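MacLeod residents told to expect the crunch until spring

November 8, 2020

14 shares | 49 comments

The town of MacLeod has spent two winters arguing about what to put on its sidewalks, and this week it settled on the answer that pleases the fewest people. Sand is out. Crushed walnut shell is in.

The shell, sold under the name Sarko, will go down on Barneo Street and the hill behind the library as soon as the first ice arrives. It is meant to be kinder to dogs' paws than salt and kinder to storm drains than sand. It is also the color of a wet sidewalk, so the town has already had calls from people asking when the work will start on blocks where it was finished on Tuesday's test run – or so the street office says.

"It's grit," said Anneli Huttunen, who runs the street office and has plainly said so before. "You walk on it, you don't fall down. I don't know what else people want from it."

What people want, going by the public meeting, is for it to stay outdoors. Estela Figueroa, who owns the shoe repair shop at the foot of the hill, brought a jar of the stuff she had swept up from her own doormat and set it on the front table, where it remained for the rest of the evening.

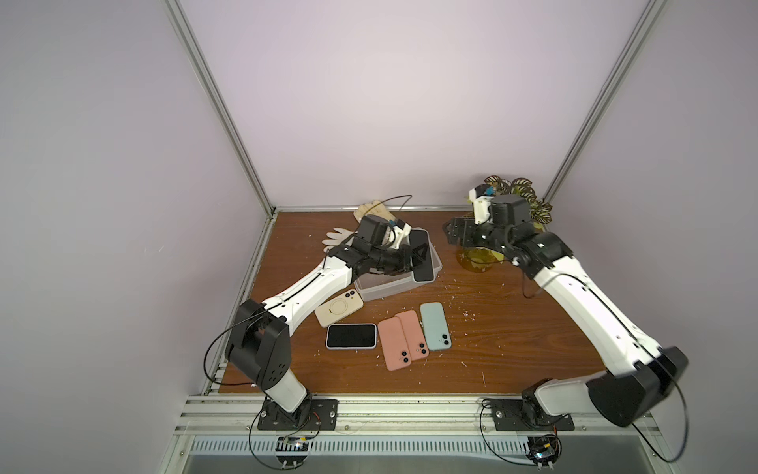
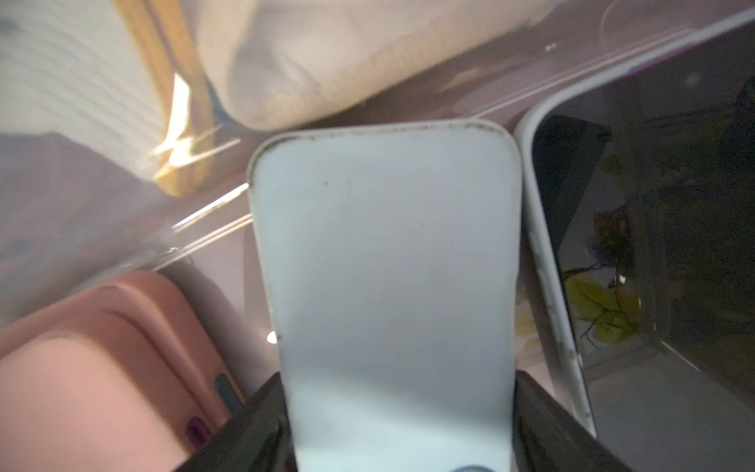
Small white specks on a brown wood-grain tabletop, first photo; a pale blue panel with rounded corners, second.

Huttunen said the neighboring town of Rarnberg had used shell last winter and had no complaints. A man near the back said he lived in Rarnberg and had made two.

The council approved the purchase anyway, with an amendment asking the street office to "consider" boot brushes outside public buildings. Huttunen said she would consider them.

Figueroa has her own brush out already, chained to the rail by her door. She is also running a November special on heels.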